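Hedora free bet for the final – has anyone had theirs credited?
Tennis Betting > Bookmakers and Offers

baselinebarry
Evening all. Wanted to check I'm not going mad. I opened a Hedora account last week for the Lostitz Open, mostly for the "bet on the semis, get a free bet for the final" deal. Put my qualifying bet on Ekanayake to win her semi on Tuesday, she won in straight sets, winnings landed within a minute or two. Lovely stuff.

No free bet though. Went on live chat and was told my bet "did not meet the market criteria". It was a match winner bet! What other market would it be? I've read the offer page three times and can't see anything I missed. Final is tomorrow at 2 so I'm a bit short of time.

Anyone else had this?

deucecourt_dave
Mine came through fine, showed up under Rewards the morning after. Did you opt in first? There's a little button on the offer page and it's easy to scroll straight past it.

baselinebarry
Opted in before I deposited, got the email to prove it. Dave, what did you bet on?

deucecourt_dave
Samarakoon minus games on the handicap. Got home by one game and I aged about ten years watching that last service hold.

moonballer
Was your bet in play, Barry? A lot of these only count if you're on before the first ball. I got stung by exactly that at Tilta last December and moaned for weeks, and it was there in the terms the whole time. Small print, grey on slightly paler grey, but there.

baselinebarry
Ah. It was a few games in. I was on the bus home and only got signal near the retail park. But the page doesn't mention pre-match anywhere, I'd swear to it.
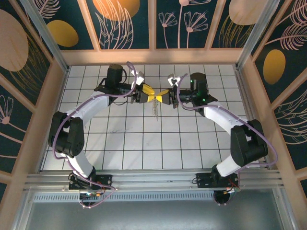 The other thing that bugs me is the chat person couldn't tell me which bit of the criteria I'd missed. I asked twice. They pasted the same paragraph back both times and then wished me luck with my future bets, which went down well as you can imagine. If they'd just said "it was in play, sorry mate" I'd have grumbled and gone to bed.

moonballer
Full terms, section 5. Not the summary on the offer page, you have to open the dropdown at the bottom. "Qualifying bets must be placed before the scheduled start." Note scheduled start as well, so if the match is running late because of rain you can still miss out even though nobody's hit a ball yet.

slicebackhand
Sorry but I don't have loads of sympathy. It's a free bet, they set the rules, you read the rules. Every bookie does it. People open accounts for the freebie, skim the page and then come on here shouting robbery.

baselinebarry
I did read the page, that's my whole point. Why is the one rule that catches people out tucked in a dropdown and the picture of the trophy takes up half my phone?

clayfeet
With Barry on this one. If a condition decides whether you get the thing or not, it belongs next to the opt in button. I don't care how many other firms hide it. And slice, you had a proper meltdown about the Tilta acca boost in the spring, I remember the thread :)

slicebackhand
That was different, they changed the terms after I'd bet.

clayfeet
They hadn't though, had they? You found that out on page 2.

slicebackhand
We'll agree to disagree.

deucecourt_dave
Handbags away please. Barry, have you tried emailing instead of chat? I had a void bet sorted that way last summer. Put the bet reference in the subject line and attach the opt in email. Worst they can do is say no again.

baselinebarry
Sent one just now, kept it polite. I said I accept the rule is in there but it isn't on the page they advertise, and asked if they'd credit it as a one-off. 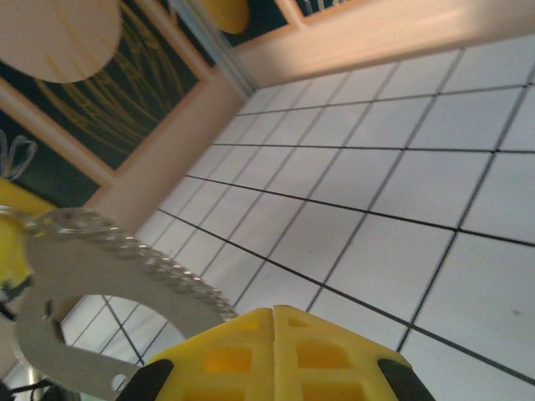 Anyway, while I wait, who's everyone on for the final? I can't leave Sewwandi Samarakoon alone at the price. She's held serve so comfortably all week and I think Ekanayake's second serve is going to get punished on these courts. My worry is the shoulder, she had it strapped again for the doubles.

clayfeet
Ekanayake for me, in three. Her return has been the best thing in the draw. Samarakoon serves big but she'd not faced anybody who stands in like that until the semi, and she wobbled there as Dave's poor heart will tell you.

moonballer
Over the games line and leave the winner alone. Their last meeting went nearly three hours. Worth a look at first set tie-break too, the price at Tilta is a fair bit bigger than Hedora's.

slicebackhand
No bet. Too close to call and I'm not paying the margin on it. Will be watching with a curry.

deucecourt_dave
Samarakoon again, small stakes, with the free bet. Already regretting it.

baselinebarry
Update before bed! Email came back quicker than I expected. They won't credit the full free bet but they've put a fiver in the account as "goodwill", one times wagering. Not what I was after but I'll take it. Going on Samarakoon in straight sets, and I've set an alarm so I'm on well before 2.

moonballer
Check the terms on the fiver, Barry.

baselinebarry
Reading them now. All of them. With the dropdown open.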